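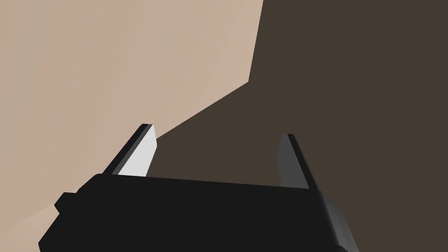 2. Avancement du programme d'essais, piste de Brisness

Le moteur Tarigan de 855 cm3 a terminé sa phase d'endurance au banc en mars. Le jeu aux soupapes d'échappement reste dans la tolérance. La consommation d'huile dépasse l'objectif à haut régime ; une segmentation modifiée est en commande chez Irkau.

En piste, les essais ont porté sur la stabilité au freinage. Le bras oscillant rallongé réduit le délestage de la roue arrière, au prix d'une mise sur l'angle plus lente. Le réglage retenu est intermédiaire. La fourche conserve ses ressorts d'origine, avec une détente plus fermée.

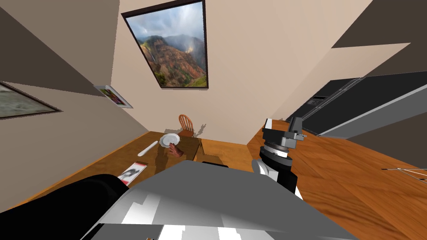 Vue de synthèse : cuisine et salle à manger, plan de travail en bois.

2.1 Écarts au calendrier

La séance du samedi a été interrompue à mi-journée, piste humide. Restent à effectuer les relevés de température du pneu arrière et la comparaison des deux cartographies d'injection. Le faisceau électrique définitif n'est pas livré ; le provisoire limite l'acquisition à 50 Hz.
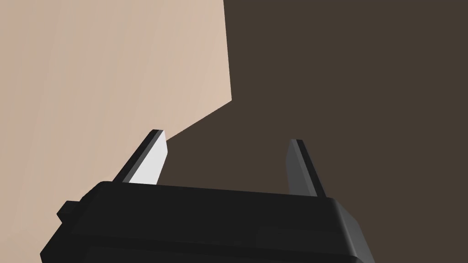 Niltonard – Service Essais et Châssis

2.2 Budget et suite

Les dépenses de pneumatiques dépassent la prévision d'environ 1 000 euros, compensés par le report de la location du second banc. Aucune rallonge n'est demandée pour cette tranche. La prochaine période couvrira la segmentation modifiée, puis une simulation de course complète avec deux ravitaillements. Le versement du solde est attendu à réception du présent rapport.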